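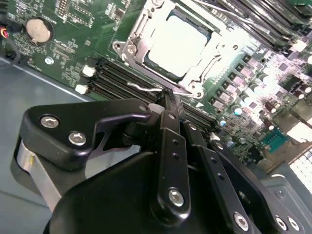

# Memory module (computing)

A **memory module** is a small printed circuit board carrying several memory chips, made to be plugged into a slot on a motherboard. Modules replaced the older practice of seating each chip in its own socket.

## Construction

The board has a row of flat contacts along one long edge. One or more notches in that edge match ridges in the slot and keep a module of the wrong type from being fitted. Contacts are plated with gold or tin. Mixing the two metals between module and slot is discouraged, as tin oxide can build up on the gold surface and raise contact resistance.

Server modules often carry a register chip, which buffers the address and command lines. Registered modules add one clock cycle of delay but place less electrical load on the memory controller, so more of them can share a channel.
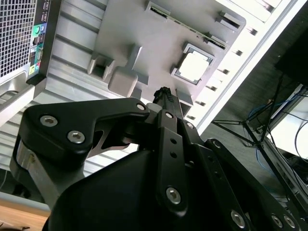 Unregistered modules leave out this chip and are usual in desktop machines. The two kinds can't be mixed on one channel.

## Error correction

Modules with error-correcting code (ECC) store extra check bits with each word. The usual scheme corrects any single-bit error and detects any double-bit error. Support is needed in the memory controller as well as in the module.

## Population rules

Slots are grouped by channel. Most manuals ask that the slot farthest from the controller on each channel be filled first, to limit signal reflections from the unused end of the line.

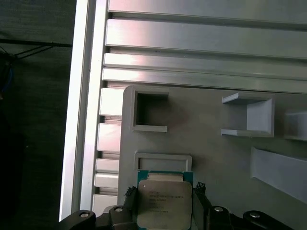

On boards with two processors, each processor has its own group of slots, and the slots of an empty socket are usually not available. Uneven filling is often allowed but lowers bandwidth.

## Handling

Modules are sensitive to static discharge and should be held by the short edges. Fröhlich and Schmieder list worn latches and partial seating as the commonest faults found in returned boards.

## References

1. Fröhlich, Birgit; Schmieder, Bernd. *Contact Faults in Socketed Memory*. Wollville, May 2002, pp. 13–27.
2. Meinecke, Detlef. *Board Layout Notes*, no. 44. Bralex.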